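1/ Today I want to write a thread on sourdough, or more exactly on what I learned while keeping a starter in a small apartment in Cletham. I am not a baker by profession. I translate manuals. But many people asked me this week, so I put all in one place.

2/ My starter is from Zorica Vasić, my neighbor from the third floor. She gave me two spoons of it in February in a jam jar with a cloth on top. She has kept hers for many years and she does not measure anything. I measure everything, so we disagree often.

3/ The flour first. I use Kurkent whole rye for feeding and Kurkent white for the bread itself. In our shop the white is finished since last week, and the rye is still there on the lowest shelf. If you find only rye, take it. The starter likes it more than white.

4/ Feeding: I keep a spoon of the old starter, I add the same weight of flour and water, I mix with a chopstick. Once a day if it stands in the kitchen. Once a week if it lives in the refrigerator.

5/ What to do with the part you remove? Pancakes. Add an egg, a little salt, green onion, fry in oil on medium heat. My son eats these before I can sit down.

6/ Several of you wrote that your starter smells like nail polish. Mine did too. It is hungry. Feed it twice a day for some days and the smell becomes like yogurt again. Please do not throw it away!

7/ If you see pink or orange color, or fuzzy mold, that is a different matter. Then you throw it and wash the jar very well, and you ask a neighbor for new.

8/ Now the dough. My usual loaf is 300 grams of white flour, 200 grams of water, a good spoon of active starter, and salt. I know this is quite a dry dough for the sourdough people on the internet. I like a dough that I can pick up with my hands.

9/ Mix in the evening, after dinner. Wait half an hour, then fold it 3 times, with a pause between. To fold means you take one side, pull it up, and lay it over the middle. Then turn the bowl and do the same with the next side.

10/ Then it sleeps on the counter. My kitchen is cold at night, so in the morning it is just ready. If your kitchen is warm, look at it earlier. I lost one loaf in this way, it became soup with bubbles.

11/ Teodoro Maglaya asked if he must buy a basket for the second rise. No. I use a colander with a kitchen towel and a lot of rye flour on the towel. Put more flour than you think. I was scraping that towel for a long time.

12/ He also asked about the iron pot. I have one from Flarura, bought second hand, with a chip on the lid. Any heavy pot with a lid that can go in the oven is good. Check the handle, some are plastic and will melt.

13/ Oven as hot as it goes, pot inside while it heats. Bread in, lid on, half an hour. Then lid off until the crust is the color you like. Zorica likes it almost black. I stop before.

14/ Waiting is the hardest part. The inside is still cooking when you take it out, and if you cut it hot it will be gummy. My family does not respect this rule.
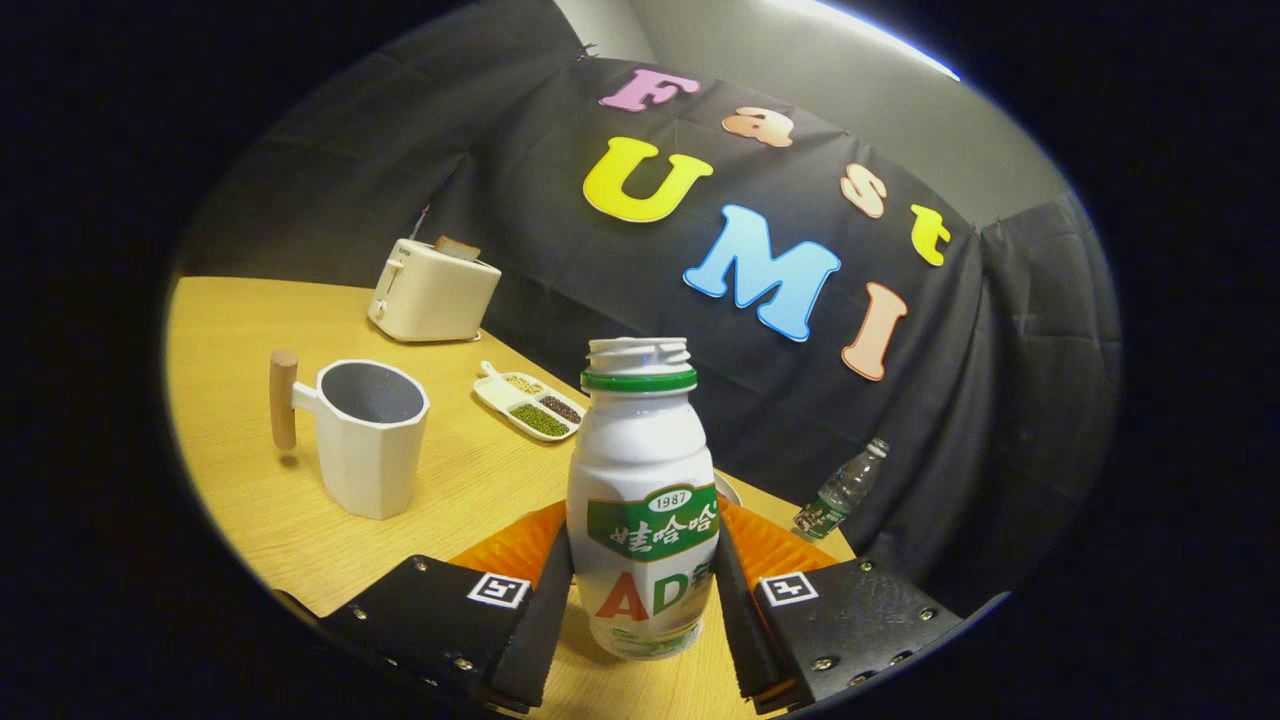
15/ About salt, because Rosalinda Pangilinan wrote to me that her bread has no taste. I asked her how much she puts and she said "a pinch". A pinch is for soup! For my loaf it is one full teaspoon, flat on top. Weigh it one time and then you will know your spoon.

16/ And about water: ours is from the tap. In some cities there is much chlorine, so you can leave it in an open pitcher overnight. I did it for a week and did not notice a difference, but it costs nothing to try.

17/ How to store the bread: cut side down on the board, with a towel over it. Not in the refrigerator, there it gets hard faster. It is good for 4 days with us, and the last day it is toast.

18/ Naheed Mengal, I saw your question about seeds. Yes, sunflower and flax are both fine, but soak them first, or they will drink the water from your dough.

19/ If you live in Cletham and you want some starter, write me a message. I will leave a jar at the front door and you bring your own lid, I have no more lids. I will answer the other questions tomorrow after work.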